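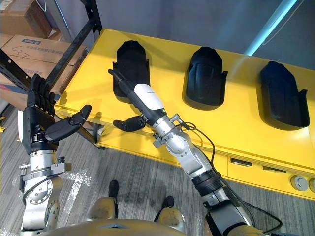
Oct 7, 2021. Shoe bench, day one of doing it properly. I've been promising myself a week on this table ever since the Verdale order came in, and today I finally got the door shut and the kettle on and made a start. The plan is simple enough: settle where everything lives on the yellow top, decide how far apart the black shoe-shaped pieces want to be, and write it all down so the late shift can put it back the same way without ringing me at home. I went for a single row, evenly spaced, rounded ends and all, and I'm very pleased with how they read against that yellow. You can find the black ones from the far side of the room, which was never true on the old grey bench (I lost a whole morning to the old grey bench once and I'm still cross about it).

Spacing. I tried them closer together first and hated it. You need room to get your fingers down between one and the next without nudging the neighbour, and the base sticks out further than you think it does when you're looking from the top. So they've been opened out and I'd like them left that way, please! If you need the space for something else, come and find me before you shuffle them up.

I know Ondton do theirs in a double row, staggered, and I did have a go at that after lunch on the back of an envelope. It looks clever. It also means leaning over the front lot to reach the back lot, and my back is not having that for a whole shift. Single row stays until somebody shows me a better one.

The table itself. Lovely thing, I'll say it again. The top is so glossy that every thumbprint shows, and I spent far too long this morning going at it with the blue cloths before admitting that the green ones are better. Green cloths from now on, then, barely damp, and no spray near the pieces. The Zustley cleaner leaves a smear that you only notice when the sun comes round, so I've put that bottle back under the sink.

Numbers, for whoever does the sums: the order is 4,000 pairs, which sounds horrifying until you split it up. I've pencilled in 15 working days and I think that's fair if the uppers turn up on time. Lévesque have been late with the last two deliveries, so I've rung them and been promised the moon. We'll see. I did ask for the samples to come in separate bags this time, left and right marked on the outside, as sorting them on the floor was nobody's idea of fun.

One more thing while I think of it: the light over the back half of the table is a bit mean. I kept ducking my head to see round the heels. I'd like to try the clip-on lamp from the packing room, if packing can bear to part with it for a few days.

Back to it after tea, to look at the row again with fresh eyes. No changes. I still like it.

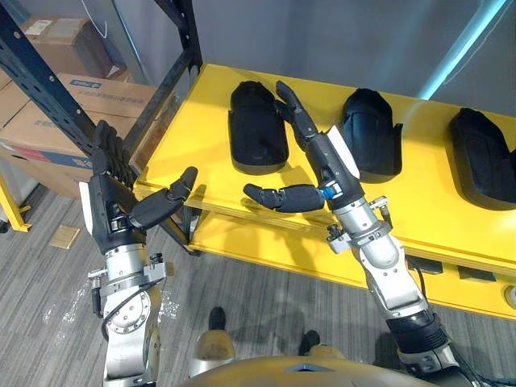
Left to do

Label the lower shelf and agree what goes on it. Small boxes only, nothing that has to be dragged out.

More green cloths. We're down to 3.

Ask packing about the lamp, nicely.

Ring Lévesque again and get a delivery day in writing.

Copy the spacing notes onto a card and tape it up where the late shift will see it.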